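Flutach Forums > Automation > Teaching and demonstration

Thread: Hand guiding or remote for PC teardown?

slatbench
Posted Sunday, July 14, 2019

We are teaching a two-arm cell to take parts out of old desktop towers and put them in a tray. So far I have recorded 32 demonstrations, all by remote control with a Plika leader arm. The processor and the hard drive are the parts I care about right now. The drive sits in a blue plastic caddy and has to end up standing in the fixture behind the guide post.

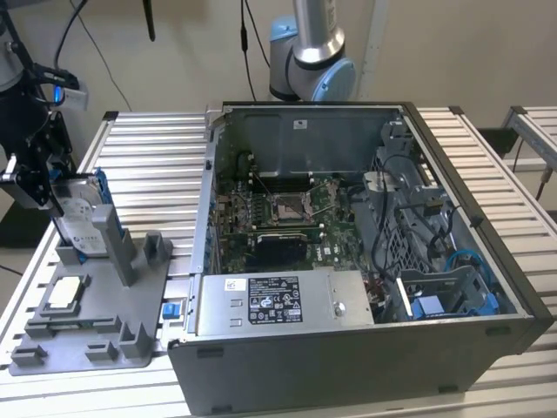
My trouble is the last bit of the drive placement. By remote I tend to stop short, hover, then go down crooked. The policy has learned to hover too. Would I get cleaner demos if I put the arm in free drive and moved it by hand? I have up to 300 demos budgeted for this task and don't want to spend them on bad habits.

gearmouse
Hand guiding, no question. You feel the contact through the arm and you stop correcting. We switched last year and our demo time dropped by half. With a leader arm that has no force feedback you are guessing.

tollbar9
I disagree with gearmouse. When you hand guide, your own arms and head are in every camera view. The policy then trains on pictures it will never see at run time. Also you can't easily guide two arms alone. Fix the remote setup first. What cameras do you have?

slatbench
One fixed view of the bench and one small camera at the wrist. I drive mostly from the fixed view because it's the bigger monitor.

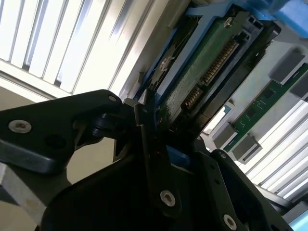
Wrist view, drive in its blue caddy with the connector end toward the gripper.

tollbar9
Then I would swap the monitors. You can see the caddy rails and the connector pins from the wrist. Use the fixed view to get near the spot and the wrist view for the last 3 inches. Your hovering is probably you looking back and forth.

gearmouse
You can record the path by hand and then replay it with nobody standing there, and save the camera images from the replay. That takes care of the arms in the picture.

tollbar9
It does if the replay works. With a tight post and a drive that shifts in the fingers, ours failed often enough that we gave up on it. Free parts don't land in the same place twice.

pn_orchard
Check your scaling too. We run the Abbasi software and the default motion ratio was far too fast for fitting work. I bound a foot pedal to slow mode – one press and the follower moves at a quarter of my hand. The hovering went away for me, but I was doing memory modules, so take that for what it's worth.

slatbench
I have no pedal but there is a spare button on the leader handle. Will try that and the monitor swap together.

gearmouse
Try them one at a time or you won't know which one helped.

slatbench
Fair. Monitor first.

slatbench
Update. Did 16 new demos with the wrist view on the big monitor. Still some hovering, but shorter, and I'm going in straighter. Slow mode is next. I also threw out the worst of the old set before retraining. Is there a quick way in Farkero to trim the idle time at the start of an episode, or do I have to do it by hand?

pn_orchard
There's a trim setting in the export dialog. Leave a little idle at the front or the first grasp gets jumpy.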